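Regulators in cold fresh water

Girnevden is a flooded slate quarry with a maximum depth of 36 metres. Below the thermocline the water stays at 6 degrees through most of the year, and a regulator set up for warm seas may freeze there and deliver gas continuously.

Gas cools as it drops from cylinder pressure to intermediate pressure. The first stage takes most of this cooling. If ice forms around the spring, the valve can no longer close, intermediate pressure climbs and the second stage starts to free-flow.

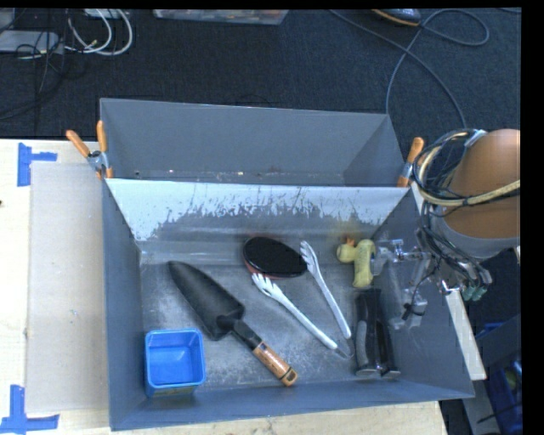 Trowel and clamps, Mitwood.

The Mitwood dive club keeps service records for 117 regulators. Most of its reported free-flows took place in the first seven minutes of a dive, often while a diver was filling a drysuit and breathing hard at the same time. The club now teaches short bursts of inflation — one task at a time — and no test breaths in freezing air.

Environmentally sealed first stages keep water away from the spring. The Traletti used by many Girnevden regulars has a dry chamber; the older Frimpong is a plain piston design and is best kept for summer.

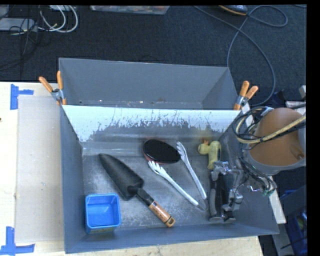 Should intermediate pressure be lowered for winter diving?
A small reduction within the maker's stated range is common practice and makes free-flow less likely, at the cost of slightly higher breathing effort. It should be set by a trained technician with a gauge.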